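Kaplan to open home furnishings shop in Sutlow

Tuesday, May 28, 2019

SUTLOW – Kaplan, the home furnishings retailer, will open its fourth shop next month in the former post office on Plilutgate, Sutlow. The shop will sell dining furniture, table linen, lamps, vases and artificial flowers, and will employ 14 people when it opens.

The company signed the lease in February after a year of looking for premises in the town. Its other shops are all within an hour's drive, and a good number of customers on its mailing list already live in Sutlow or the villages to the east.

The shop takes up the ground floor and part of the first floor. The old counter hall will be used for dining tables and chairs, with linen and tableware along the back wall. Lamps, mirrors and soft furnishings will be upstairs, which can be reached by stairs or by lift. The front entrance on Plilutgate has been made level with the pavement.

Building work has been kept to a minimum. The tiled floor in the counter hall was found in good order under later carpet and has been cleaned and repaired. The high windows on the street side have been reglazed, and the lighting has been replaced throughout. The clock over the door is being mended and will go back up before the opening.

Kaplan's dining range will be on show in full for the first time. Until now the smaller shops have had room for only a few tables, and customers have had to order the larger sizes from the catalogue. At Plilutgate the tables will be set out at full size with chairs around them, so that people can sit down and judge the height and the legroom before they buy.
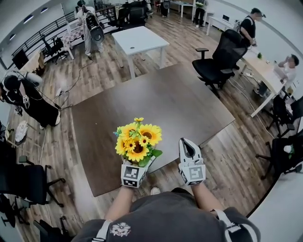 Prices in the dining range start at £149 for the smallest table. Delivery is free within 60 miles of the shop, and the delivery team will put furniture together in the room where it is to be used and take the packaging away. Customers who want an old table removed can book this at the same time for a small charge.

The artificial flower range has been widened for the new shop. It now covers single stems, mixed bunches and ready-made table arrangements. Staff will make up arrangements to order, and customers may bring in their own vase or jug to have one fitted to it. Most orders will be ready in 3 days. Flowers and foliage are also sold by the stem for people who prefer to do their own.

Kaplan has also appointed Wekex, the local delivery firm, to handle smaller parcels from the shop. Orders placed before noon and going to an address in Sutlow will be delivered the next working day. Goods bought online can be collected from a desk just inside the side door, where there is a short-stay bay for loading.

Recruitment for the shop is nearly finished. Most of the sales posts have been filled by people living in the town, and 3 members of staff are moving across from existing Kaplan shops. Two part-time weekend posts are still open. Details are on the company's website, and application forms can be picked up from the Plilutgate side door on weekday mornings.

A spokesperson for Kaplan said: "We have wanted a shop in Sutlow for a long time, and the old post office gives us the space to show our tables properly. Many of our customers have been driving past the town to get to us. We hope they will find this one easier, and that people who don't know us will come in and have a look."

The shop will open six days a week, from 9.30am to 5.30pm, and will be closed on Sundays. During the first fortnight customers who spend £60 or more on linen or flowers will be given a voucher towards a later purchase. The voucher can be used in any Kaplan shop but not online. The opening day will be announced on the website and in the shop window once the final safety checks are complete.

Notes to editors

Kaplan sells furniture and furnishings through its shops, catalogue and website. With the opening of Plilutgate it will have 4 shops.

Press visits before the opening can be arranged through the Kaplan press office. Floor plans and product pictures are available on request.

Ends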